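The Bag by the Door
Why a big canvas tote with rope handles still beats everything else we carry
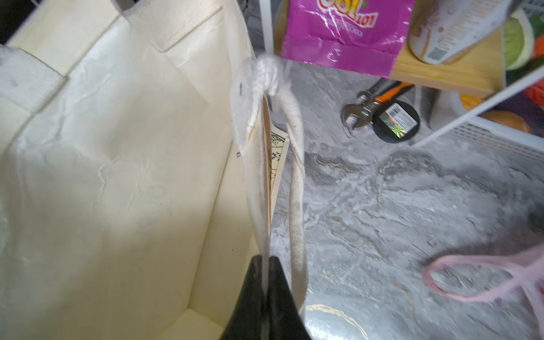 Photo: Tanham Magazine

I own too many bags, and I reach for the same one every time. It's cream canvas, wide as a laundry basket, with fat cotton rope for handles, and it has carried groceries, beach towels, a potted fern and (once, in November) a whole Thanksgiving turkey still in its wrapper. I love it more than is reasonable!

What makes a big tote so good is how little it asks of you. There are no compartments to learn. You open it, look straight down into all that pale cloth, and in goes the cabbage, then the bag of oranges, then the wrench you promised to return to your neighbor. Dark linings swallow keys. A light interior gives them back, and anyone who has stood on a porch in the rain at 6 p.m. digging for a house key will understand why I get worked up about this.

Then there's the rope. Twisted cotton is thick enough that it doesn't bite into your fingers the way thin straps do, and it softens with handling. The knots matter, too. A good one is a big, round, stubborn lump, and if the handle feels too long you can often untie it, pull the cord through and tie it again higher up. Try doing that with a zippered nylon duffel.

At the Saturday-style market in Gough, where I do most of my shopping, I got talking with other tote people, and we all pack the same way without ever having been taught. Tins and jars go in first, flat on the base. Produce sits on top of those, with anything round wedged against the sides so it can't roll. Snacks ride at the very top, partly to keep them from being crushed and partly, let's admit it, for the walk home. A thin wooden board slides in upright along one side and gives a floppy bag a bit of spine. Mine has leaves printed on it and doubles as a cheese board when we get where we're going.

Care is easy. Shake out the crumbs, spot-clean with dish soap and cool water, and let it air-dry with the handles hanging free. I skip the dryer after shrinking one bag down to something a toddler might carry. Wrinkles I leave alone. Canvas looks better rumpled, and ironing a grocery bag is where I draw the line.

My oldest tote has been in use for 12 years and has been restitched at the rim twice. The newest cost 20 dollars, and it's already got a coffee stain shaped like Florida.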